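When a Robot Joins the Team

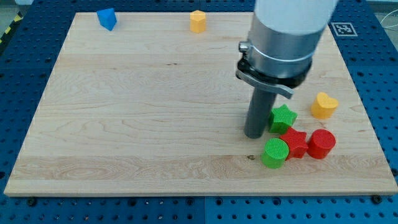
Kuvora is a small company that packs wooden and plastic shapes into puzzle sets for schools. Until last June, people did all of the sorting by hand. Now a robot arm does part of it.

Ningsih Liew sorted shapes at Kuvora for 14 years. A star went in one tray and a heart in another. By the end of a shift her wrists were sore.

What does the robot do?

A robot arm can push or move a block from one place to another. It follows a program, which is a list of steps written by a person. It does not get bored, and it does not know what a star is for. If a block lands in a spot the program does not expect, the arm may miss it.

What do the people do?

Ningsih learned to check the robot's work. She took 15 lessons with Arsalan Awan, who writes the programs. Today she starts the arm, watches it, and stops it if something goes wrong. She also looks for chipped pieces.

Did anyone lose a job?

Eight people used to sort. Five of them now do other jobs at Kuvora, such as packing and fixing machines. Three left to work somewhere else. One of them, Yeison Carhuamaca, said he missed talking with his friends at the sorting table.

Ningsih likes her new job, but she says it is quieter. Her wrists feel better.

Words to know

Program: steps that tell a machine what to do.
Automation: using machines to do work that people did before.
Shift: the hours a person works in one day.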